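Can they do the boring bench stuff yet or not
Shop Floor Talk > Automation

rbarredo
Boss at Gillalham wants to know if a robot can take over kitting. Buttons in one tray, contact blocks and the odd bits in the other. We do 203 kits on a good shift, by hand. Am I wasting my time even asking?

espiritu_dex
Yes. Next question

J_Queiroz
Disagree. Sorting into trays is the one chore I'd bet on. Folding towels, no. Loading my dishwasher, no way. But parts that dont bend, on a flat table? Thats close.

rbarredo
This kind of work, buttons blue side, small parts red side: 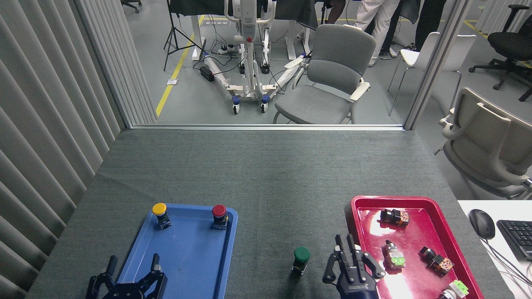
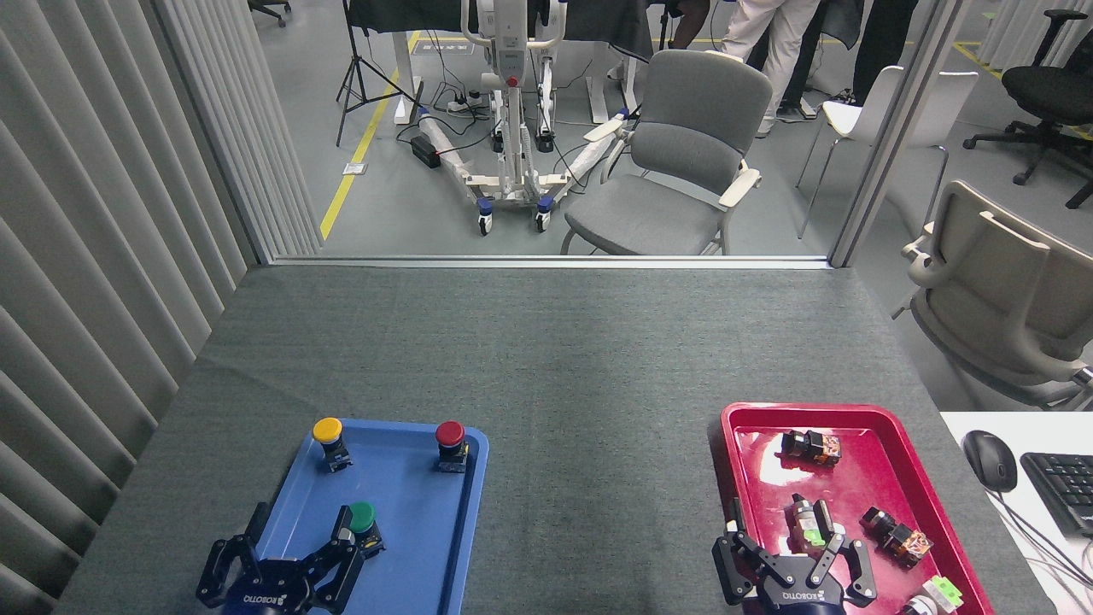

Parts change every week tho. New customer, new block, diffrent color cap. Last changeover we had 19 part numbers and two of them looked the same to me.

espiritu_dex
And there's your problem. Weekly changes kill it. We tried an arm at Irthorpe in September, 3 weeks of setup, then purchasing switched suppliers and it was back to square one. A temp learns it before lunch.

H. Azimi
That was a fixed program tho? Not the same as the stuff that learns from people doing it

espiritu_dex
Same bill at the end

J_Queiroz
lol fair. Still say try one tray, just the buttons. Leave the little blocks to people

rbarredo
Might pitch that. What about speed

H. Azimi
Slow. Plan on slow. Run it overnight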